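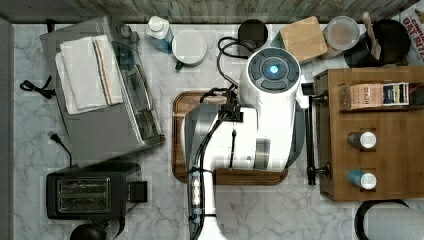
Can a robot arm do the kitchen chores yet?

Some of the small ones, slowly, and with a person near the stop button. For a whole kitchen, from the first cup to the last crumb, we think the time has not come.

Zanau Counter Set – README

This folder holds recordings and notes from the Zanau project, where we test if robot arms can tidy a kitchen counter. The set was made at the Jornmont kitchen. Please read this file before you use the data, and the part on limits before you quote any number from it.

What is in the set

There are 746 recordings. Each one is a single try at a single chore, guided by a person from start to end. Our robots did not choose the movements by themselves in any of them. The chores are:

- put a packet back in an organiser
- move a jar or a bottle to another place
- fold a kitchen towel once
- lift a lid and put it down again

Every recording has a text note with the chore name, the result and the name of the person who guided the arm. Results are "done", "partly done" or "not done". Wilma Willems and Kiri Baxter marked them separately, and where they did not agree, both marks are kept.

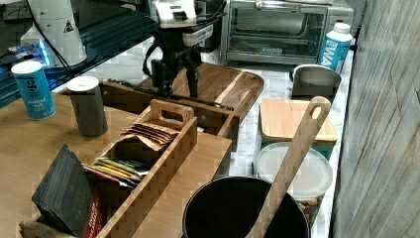 Organiser with packets, gripper over the cutting board.

Tests without a person guiding

In June we trained a small model on the set and let it try 100 chores alone. Moving jars was the strongest part. Packets were the weakest – they are thin, they lean on each other, and the gripper often takes two when it should take one. A person does this without looking. Our model needed about 80 seconds for one packet, also when it succeeded.

The towel we count as not solved. Marama Tautahi wrote in her notes that a fold is "done" only if you would put the towel in a drawer like that, and by this rule few tries pass.

Known limits

All recordings come from one kitchen, so colours and light are very similar through the set. There is no washing up and no hot food. In 2 recordings the sound is missing. The notes were written in English by people with different first languages, and spelling of the chore names is not always the same.

Changes

23rd January – chore names corrected in the packet folder, thanks to Anahera Partington.

Contact

Questions about the notes go to Eyerusalem Wolde at Zanau. If you find a wrong mark, please send the recording number and the mark you would give.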